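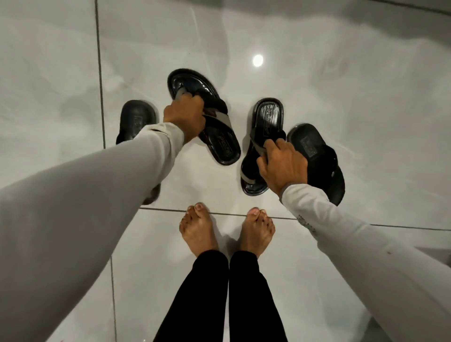 Page last changed: Mon 16 November

Housekeeping Practice, Level 2
Session 6 handout — Floors and footwear: entrances, pairs, putting away
Tutor: Birutė Hunt. Practical room: Selvaraj Debnath

Read before the practical. Bring it with you, I am not printing spares again.

Where we are

Last session was coats and bags. Same thinking now, lower down. Entrance areas in shared houses and small guest houses, the sort of place you will be sent to on placement at Dorkosdale or Peltumlow. Not hotels, hotels have their own sheet (session 9).

Main points for today: clear a floor of shoes, match pairs, check them, set them down properly. Sounds like nothing. Most of the marks lost in August went on exactly this.

1. Clearing the floor

Start at the door and work inwards. Footwear first, then mats, then sweep. Do not sweep round shoes.

Pick up by the strap or the heel, never by hooking a finger into the toe. Thong sandals: hold the strap on one side where it meets the sole, or take the whole band in your hand. 

Do not pull on the toe post. It is the weak part of any thong sandal. If a post is already loose, put the pair to one side and write it on the room sheet. You do not mend residents' things.

Bend at the knees. If it is a big heap, kneel on a pad. Selvaraj has the pads.

2. Matching pairs

Easy when everybody has different shoes. Harder with black sandals, school plimsolls, white trainers.

Order to check in:
Left and right first. Look at the outline of the sole, the inner side curves in more.
Then size. Stamped underneath or on the footbed, often worn away. If you can't read it, put them sole to sole, heels level, and see if the toes meet.
Then the marking. Many sandals have a name or logo pressed into the footbed. Same lettering in the same place on both.
Then the strap. Colour on top, colour at the edges. A grey top on a black band looks plain black from the side, so turn it to the light before deciding.
Then wear. Heels wear down in the same way on a true pair, more or less.

Two lefts is not a pair. Somebody will do it in the assessment, somebody always does.

Odd ones go in the odds tray with the room or hallway written on the tag. Leave them in the tray until the end of the shift, the other one tends to be under a radiator or behind the door.

3. Checking before you put away

Turn over. Look for grit, gum, stones in the tread. Knock out over the bin, outside if you can, not over the clean tiles.

Footbed — wipe with a damp cloth if it is rubber or plastic. Shiny soles show every finger mark so finish with a dry one. Leather and suede get a soft brush and nothing wet. Cork: damp cloth, wrung out hard, edges only.

Anything wet stays off the shelf. Drying rack, soles down, air underneath. Not on a heater. Glue softens and the sole starts to lift at the toe.

4. Setting down

House rule for the practical room, and Petrauskas use the same one on placement:

Toes to the wall, heels to you.
Left shoe on the left. Yes this needs writing down.
Pair touching or nearly touching, a hand's width to the next pair.
Heavy boots at the end nearest the door.
Sandals and slippers on the bottom shelf. No shelf, then a straight line along the skirting, clear of the door swing.

Check the door swing by opening the door. All the way.

A line of grout is useful on a tiled floor. Set the toes to it and your row comes out straight without fuss. On plain vinyl use the edge of the mat.

Shelf depth, for those who asked: the ones in the practical room are 700 mm wide and take most adult shoes in threes. Three pairs of boots will not go. Don't force them.

5. The floor itself

Pale polished tile looks clean from standing height and isnt. Get the light across it, crouch down and look along towards the window. Grey veined patterns are the worst for hiding grit.

Sweep with a soft broom or the flat dust mop. Then damp mop, well wrung. Dry mop after. Polished tile is slippery wet, sign out before the water touches it and leave it out till the floor is fully dry.

Footwear on for all mopping, closed toe, flat. Bare feet or socks are for the sorting exercise only, on a dry floor.

Marks from black rubber soles: try a dry cloth first, then the white pad with a drop of neutral cleaner. No green pads on polished surfaces. No vinegar on anything that might be marble. If you don't know whether it is real stone or a tile printed to look like it, treat it as stone and ask.

6. Practical task

Work in twos. One sorts, one fills in the sheet, then swap.

You get a mixed heap and 22 minutes. Clear, match, check, set down, then sweep the area. Sheet must be filled in as you go and not from memory afterwards. It is marked out of 30, half for the pairs and the row, half for the floor and the sheet.

Common losses:
Shoes put away with grit still in the tread
Odds left on the shelf next to something similar
Row straight but blocking the door
No tag on the odds tray
Signs forgotten

7. Words to know

Footbed — the inside surface your foot rests on
Toe post — the upright bit between the toes on a thong sandal
Upper — everything above the sole
Tread — pattern underneath
Welt — strip joining upper to sole on better shoes, collects dirt, use the small brush

For next time

Read the laundry labels sheet. Bring one pair of your own shoes you don't mind cleaning in front of people. Markport placement group meets Selvaraj in the practical room first, wear your tabards.

Missing sheets from session 5 to Birutė's tray please, there are still a few I havent had.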